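About us
Home | About us | What we do | Working here | Get in touch

Candale looks after furnished flats and the linen that goes with them. We get rooms ready between one stay and the next: beds, towels, sofas, floors, and all the small things a guest notices in the first minute. We began with one van and a borrowed key safe, and these days we care for 639 flats, plus the lounges and reading rooms in two sheltered housing blocks.

For most of our life the whole job was done by hand. A good share of it still is, and we're proud of that work. But we've also brought robots on to the team, and since people ask us about them more than anything else, we've given them most of this page!

How the robots came in

Margareta Mihăilă, who runs our room teams, had been keeping a list of the jobs that made people sore. Top of it was soft furnishings. Lifting, turning, shaking and setting back cushions doesn't sound like much until you've done it all week, bent over low sofas, with the clock running. In one busy August our teams handled 2,737 cushions and throws, and the list of stiff shoulders grew to match.

So we set up a practice lounge at our Hirketti building, with a proper sofa and a carpet, and started there. The two-armed robot learns on the same soft things our teams handle every day. Cloth is hard for a machine - it sags, it folds over the fingers, it never hangs the same way twice - and watching the grip get better from one month to the next has been a real joy for all of us.
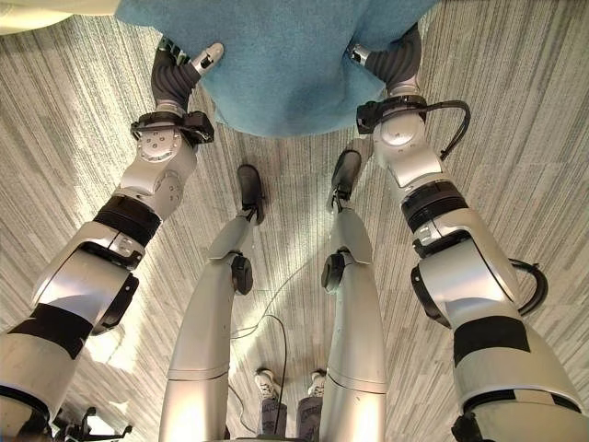

Both hands on the light blue cloth in the practice lounge.

People on the room teams choose what gets practised. They know which fabrics slide and which ones bunch up, and they're the ones who say when a finished sofa looks right. Anyone on the teams can spend part of a shift in the lounge, and it counts as normal paid time. Some go every week, some have been once and prefer the van, and both are fine with us.

The towel bench

Towels have their own bench, known to everyone as Jillari after the old laundry that used to trade on our street. The gripper there has soft ribbed fingers, and the work is slow and close: find the cloth, press, take hold, lift, try again. Zodwa Mkhize leads the bench. She spent years folding in hotel laundries before she joined us, and she can tell from across the room when a pinch has been taken too near a fold.

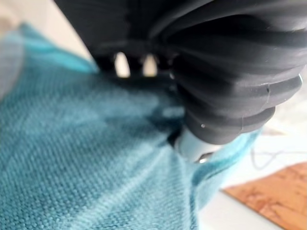

Towel practice at Jillari, close up.

Zodwa now trains others, and her first lesson has nothing to do with screens. New starters fold by hand until they can feel the difference between a tidy stack and one that will topple. Then they move on to the bench, where they set out the cloth, watch each try and write down what went wrong in plain words. "Grabbed two layers" is a perfectly good note. We've collected 1,040 of these notes so far and we read every one.

What has changed for our people

Quite a lot, and we're still finding out. We've added new roles for bench leads and lounge leads, all filled from our own teams. We made a promise in writing at the start that no one would lose hours because of a robot, and that promise stands. Time saved goes back into the rooms: mending, checking lamps and taps, having a chat with residents in the sheltered blocks who like to know who's been in.
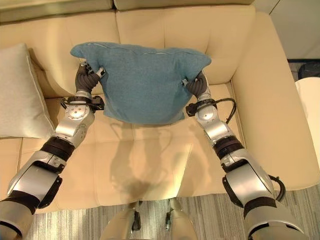

Page last changed: 2025-08-03

Corners matter in our trade. A cushion picked up by its two top corners can be set down square against the backrest, and that's how Margareta has taught it to every new starter, so it's how we wanted the robot to hold one too. The first time it managed the whole move, the kettle went on and there was cake. We've had a few cakes since.

There's plenty left to do. Zips and piped edges are still a puzzle, stairs are out of the question for now, and the robots work only at Hirketti, never in a guest's flat. When we think that should change, we'll ask the teams first, then the owners and residents.
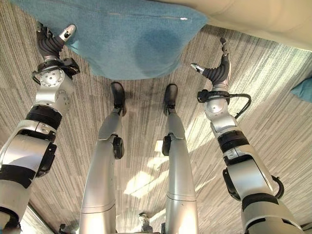
Teal cushions and sunshine on the lounge carpet.

Come and see us

The lounge is open to visitors by arrangement, and we love showing people round. School groups are welcome, and so are other cleaning and linen firms - we've learned loads from our neighbours at Naidoo, who do the same sort of work with curtains. If you'd like to visit, or you fancy joining a room team, use the form on our Get in touch page and either Margareta or Zodwa will write back.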